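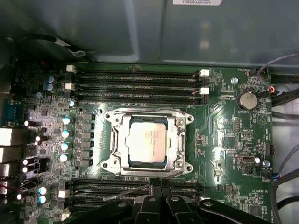 小流域二维浅水模型的糙率分区与网格取向敏感性
课程项目报告
2020年6月
指导教师:Chiharu Tanabe

摘要

本报告以 Yorath 小流域为对象,用自编的二维浅水方程求解程序 Flonow 计算一次四月降雨过程的地表汇流,考察曼宁糙率分区方式与计算网格取向对出口断面流量过程线的影响。糙率分为四类,按土地利用图赋值。结果表明,峰现时间对林地糙率的取值敏感,对河道糙率的取值次之;网格取向的影响集中于 Aslow 支沟的狭窄段,来源是数字高程模型重采样后沟底高程的抬升。文中给出了一种沟底高程修正方法,并说明其适用条件。

1 问题描述

Yorath 流域由干流与 Aslow 支沟组成,两者在 Trosero 桥上游汇合,桥下断面作为模型出口。流域上部为林地,中部为草地与耕地,下部沿公路有零散建筑。支沟在进入耕地之前经过一段两岸陡立的窄谷,谷底宽度与网格尺寸相当,这一段的离散处理是后文讨论的重点。

此前的课程作业采用集总式单位线方法,能够给出合理的洪量,但不能反映支沟与干流洪峰的错位。两股来水在汇合口的先后次序决定了 Trosero 桥下流量过程线的形状:支沟先到时过程线为双峰,两者同时到达时为单峰且峰值偏高。因此有必要改用空间分布式的方法,并弄清哪些参数控制到达时间。

本项目不讨论泥沙输移,也不考虑桥墩阻水。降雨在流域内按空间均匀处理,入渗采用 Green-Ampt 公式,其参数在全部工况中保持不变。

2 控制方程与数值格式

Flonow 求解守恒形式的浅水方程:

∂h/∂t + ∂(hu)/∂x + ∂(hv)/∂y = r − f
∂(hu)/∂t + ∂(hu²+gh²/2)/∂x + ∂(huv)/∂y = −gh ∂z/∂x − τx/ρ
∂(hv)/∂t + ∂(huv)/∂x + ∂(hv²+gh²/2)/∂y = −gh ∂z/∂y − τy/ρ

式中 h 为水深,u、v 为垂向平均流速分量,z 为床面高程,r 为降雨强度,f 为入渗率,ρ 为水的密度,g 为重力加速度。床面切应力按曼宁公式计算,τx/ρ = gn²u(u²+v²)^½/h^⅓,τy 类同。

空间离散采用格心型有限体积法,界面通量用 HLLC 近似黎曼求解器计算。界面两侧的水深先经静水重构,以保证静止水面在起伏床面上不产生虚假流动。变量重构为一阶。曾尝试带限制器的线性重构,坡面薄层水流区域需要频繁退回一阶,对出口过程线的改进小于糙率变化引起的差异,故未采用。

摩阻项采用点隐式处理。薄层水流中摩阻项刚性很强,显式处理会使流速在相邻时间步之间改变符号。对每个单元,先以显式方式更新通量与床坡源项,再对单宽流量的模求解一个标量方程,用牛顿迭代收敛,方向取更新后的单宽流量方向。水深低于干湿阈值的单元不计动量方程,仅保留质量更新。

时间步长由 CFL 条件控制,取全场最小值。由于窄谷段流速最大,整个计算域的时间步长实际上由少数几个单元决定。局部时间步方法可以缓解这一问题,但会使守恒性检查复杂化,本项目没有实现。

3 数据与参数

3.1 地形

原始数字高程模型经双线性重采样得到边长 15 m 的正方形网格。重采样前先做填洼处理,填洼只作用于孤立洼地,公路路堤后方的积水区予以保留,因为该处有涵洞,按点对点的源汇项处理。涵洞流量采用进口控制公式,未考虑出口淹没。

3.2 糙率

土地利用图合并为四类:林地、草地、耕地和河道。公路与建筑面积很小,并入相邻类别。各类的初始糙率取自教科书表格的中值。对林地而言,表格给出的范围主要针对漫滩水流,坡面薄层水流的有效糙率通常更高,这一差别在第 5 节讨论。

3.3 降雨与输出

降雨输入为单站雨量计的逐时段记录,在时段内按常强度处理。出口断面的流量与水位每隔 300 s 输出一次,同时输出汇合口上游两个断面的流量,用于判断两股来水的先后。全场水深仅在洪峰前后保存。
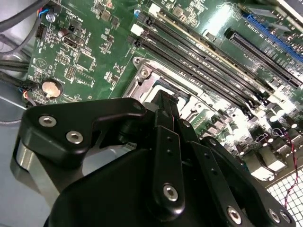 程序以 C++ 编写,网格数据按行优先顺序连续存放,每个守恒量单独占用一个数组。通量循环按行分块,用 OpenMP 并行,块间界面的通量由两侧各自计算一次,以少量重复运算换取无锁写入。浅水方程的一阶格式每读入一个单元所做的浮点运算不多,在多核上容易受内存带宽限制,线程数增加到一定程度后加速比趋于平缓。计算平台为台式工作站,编译器优化级别为 -O2,未开启会改变浮点运算次序的选项,以便串行与并行结果可以逐位比较。全场最小时间步的归约采用 min 运算,结果与线程数无关;质量总和的归约则与次序有关,因此改为先按行求和,再由主线程顺序累加。

4 验证

4.1 静水检验

在 Yorath 流域实际地形上给定一个高于出口高程的水平水面,四周取固壁边界,关闭降雨与入渗。计算结束时流速保持在舍入误差量级,岸线位置不变。该检验能够暴露静水重构在干湿界面上的编码错误。初版程序曾把界面床面高程取为两侧平均值,静水检验中岸线处出现持续环流,改取两侧较大值后消失。

4.2 溃坝问题

一维溃坝问题分别在湿床与干床条件下与解析解比较。湿床算例中激波位置与解析解一致,激波前沿被抹宽到数个单元,符合一阶格式的特点。干床算例中波前位置略滞后,滞后量随网格加密减小。把同一问题旋转到与网格成对角的方向后再算一次,波前形状出现轻微的锯齿,沿法向的平均位置没有明显改变。

4.3 均匀坡面汇流

在等坡度平面上施加恒定降雨,出流过程与运动波解析解比较。上升段吻合良好,平衡流量等于降雨量与面积之积。降雨停止后的退水段,数值解在尾部偏高,与干湿阈值以下单元的处理方式有关。把阈值减小一个量级后尾部偏差缩小,计算时间有所增加。

4.4 质量守恒

每次输出时检查累计降雨、累计入渗、累计出流与域内蓄水量之间的平衡。全部工况的相对误差均由舍入主导。早期版本对负水深直接置零,造成累计出流逐渐偏大,后改为在通量阶段限制流出量,使单元一步之内流出的水量不超过现存水量。

5 糙率敏感性

敏感性分析采用逐项变动的方法,每次只改变一类糙率,其余保持初始值。这种做法不能反映参数间的交互作用,但计算次数少,结果便于解释。

林地糙率增大时,干流来水推迟,支沟来水也推迟,但推迟的幅度不同。Aslow 支沟上部林地比例较高,坡面短而陡;干流上部坡面较长。坡面越长,糙率变化对汇流时间的累积作用越大,因而干流推迟更多,两个洪峰的间隔拉大,出口过程线由单峰过渡为双峰。仅看出口峰值,容易把这一变化误认为入渗增加所致,对照汇合口上游两个断面的过程线可以区分。

河道糙率的作用主要体现在干流。增大河道糙率使洪峰坦化,峰值下降,退水变缓。支沟河长较短,受到的影响较小。

草地与耕地糙率对出口过程线的影响相近,变化趋势与林地一致而幅度较小。就本流域而言,两者可以合并为一类,这样参数减少一个,结果的差别小于雨量计记录本身可能带来的误差。

坡面薄层水流的有效糙率随水深减小而增大,常数糙率在降雨初期会高估坡面流速。试算了一种随水深变化的糙率:水深低于给定值时按幂函数增大,高于该值时取常数。采用变糙率后,起涨时刻推迟,峰值附近几乎不变。由于缺少坡面出流的实测资料,幂指数无法率定,后续工况仍使用常数糙率。
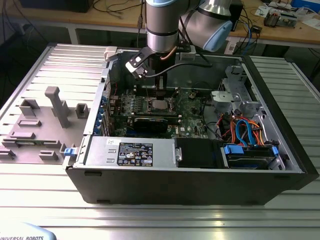 图 3 塔式计算机,卸下侧板后侧放于工作台上

6 网格取向

保持单元边长不变,将网格绕流域形心旋转后重新采样地形,得到若干组取向不同的网格。干流河谷较宽,旋转前后的过程线基本重合。Aslow 支沟的结果则有明显差别:当窄谷走向与网格线平行时,来水较早;当窄谷走向接近网格对角线时,来水推迟,窄谷上游出现不合理的壅水。

逐单元检查沟底纵剖面,可见对角取向下沟底高程呈台阶状起伏。双线性重采样把谷坡高程混入沟底单元,混入的比例随单元中心与沟底中线的相对位置变化,形成一系列虚假的低坎。水流须先蓄满坎后的洼地才能越过,到达时间由此推迟。四邻单元的连接方式加重了这一问题,水流不能沿对角方向直接通过,只能绕行相邻的较高单元。

修正方法分三步进行。首先从原始高程模型提取沟底中线,并沿中线读取高程;其次把中线栅格化为边相邻的单元序列,凡以角点相接之处补入一个较低的相邻单元;最后将序列内各单元高程改为对应中线高程,并要求沿程单调不增。修正只作用于序列内单元,谷坡不变。

修正后各取向的支沟过程线趋于一致,窄谷上游的壅水消失。代价是沟底过水宽度被固定为一个单元,窄谷的实际谷底宽度小于单元边长时,过水面积偏大,流速偏低。对角走向的中线栅格化后长度增加,也使沿程坡降偏缓。两种偏差对到达时间的作用方向相同,未作进一步补偿。若窄谷段采用局部加密网格,这两项偏差都可减小,时间步长则会相应缩短。

7 讨论

糙率与网格取向都能改变支沟洪峰的到达时间,两者在出口过程线上的表现相似。如果在未修正沟底高程的网格上率定糙率,率定值会吸收一部分地形误差,换用另一取向的网格后不再适用。因此地形修正应先于参数率定。

本报告没有出口断面的流量实测值,只有 Trosero 桥下的水位标尺读数,且读数集中在退水段。水位流量关系由断面测量与曼宁公式推算,其中的糙率与模型河道糙率不独立,用它检验模型有循环论证之嫌。这里仅用标尺读数核对退水的快慢,不用于判断峰值。

降雨空间均匀的假定对单站资料而言没有替代办法。若雨区自上游向下游移动,干流与支沟的洪峰间隔会发生改变,其影响在本项目中未作估计。

8 结论

(1)在 Yorath 流域,林地糙率控制干流与支沟洪峰的间隔,河道糙率控制干流洪峰的坦化程度,草地与耕地可合并赋值。
(2)双线性重采样在窄谷中产生虚假低坎,使对角取向网格的支沟来水推迟;沿中线修正沟底高程后,结果对网格取向的依赖明显减弱。
(3)沟底修正应在糙率率定之前完成。

附录 A 输入文件说明

Flonow 的输入包括高程、糙率类别、降雨和控制四个文本文件。高程与类别文件使用相同的行列数和左下角坐标,缺测值表示域外单元。降雨文件每行为时段起始时刻与强度,末行强度必须为零。控制文件给出模拟时长、CFL 数、干湿阈值、输出间隔和断面位置,断面以首尾单元的行列号定义,只允许水平或竖直方向。沟底修正由单独的预处理程序完成,输出为新的高程文件,原文件不覆盖。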